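Budget for a two-arm mobile base – sim first or hardware first?
Forum: Buying and Planning

wikthorpe_shop
Posted 1/30/19
We have a small cabinet and door shop and want a mobile robot with two arms for moving doors between the racks and the finishing room. I have to hand in an equipment plan for the year and would like a check on the numbers before I do.

The Brundard base with both arms is out of reach this year. What I can do is rent one for a month in May, or pay for simulator seats now and put the purchase off. The Tevo simulator is 394 per seat and we would need two seats. A used workstation that can run it is 1,054 at the place we normally buy from.

Has anyone done the sim part first and was it worth the money?

kramer_fan
Skip the sim. Rent the base and put it in your shop. You will learn more in a week about your floor and your doorways than in months of looking at a screen. A simulator doesn't know about sawdust.

two_left_grippers
I disagree with that. We did sim first and it changed what we bought. We were ready to order the short arms, and the reach was wrong for anything taller than a cabinet front. Fixing that on paper cost us nothing. Fixing it after delivery would have cost a lot.

kramer_fan
You could have found that with a tape measure.

two_left_grippers
For one arm standing still, sure. For two arms and a base that turns in a hallway, I couldn't. Maybe you can.

Shaohua Zeng
I do planning for a firm that installs these, so take it as you like. Three things are missing from your budget, wikthorpe_shop.

1. Grippers. The standard two-finger ones are often quoted separately. Ask if the price is for one or for the pair. Also ask for the width they open to, and compare it to your thickest door.
2. Somebody's hours. Building a copy of your rooms takes time. I would put in 1,000 for that even if you do it yourself, or it will come out of some other job.
3. Spare fingers and pads. They wear.

On the main question, I would take one sim seat, not two. Two people rarely use it at the same time in a small shop.

wikthorpe_shop
Thanks, the hours were not in there at all. Does the seat move from one computer to another, or is it locked?

Shaohua Zeng
Ours moves. Get it in writing though, they have changed the terms before.

oldplaner
What does the sim look like when you work with doors in it? I have only seen it with boxes on a table and I can't judge from that. Our problem is long pieces in tight rooms.

two_left_grippers
I can post one from our setup. It's a house interior, not a shop, but there are doors and long boards in it, so it should be close to what you are asking about.

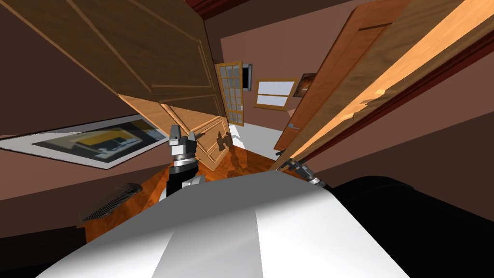 Simulator view over the robot's body, both arms forward, door panels ahead

oldplaner
Thanks. Lighting is better than I expected, you even get the arm's shadow on the door. The wood grain is decent too. I still wonder about weight. A solid door is heavy and I don't trust a program to tell me if the base will tip.

two_left_grippers
You have to enter the weights yourself. We put four of our doors on a scale and typed the numbers in. For reach and clearance I trust it. For tipping I would ask Brundard for the load chart and stay well below it.

kramer_fan
So you pay for a program, then a scale, then you still ask the maker. I'm staying with the rental.

Shaohua Zeng
They can do both. One seat now, and the rental in May with a list of things to test that came out of the sim. If the rental month goes badly you are only out the seat and the rent.

wikthorpe_shop
I think that's what I will hand in. One seat at 394, the workstation, the 1,000 for hours, and a separate line for the rental once Brundard sends the quote. The purchase moves to next year. Does anyone know if they charge for delivery both ways on a rental?

oldplaner
They did for us. Ask about insurance on the same call.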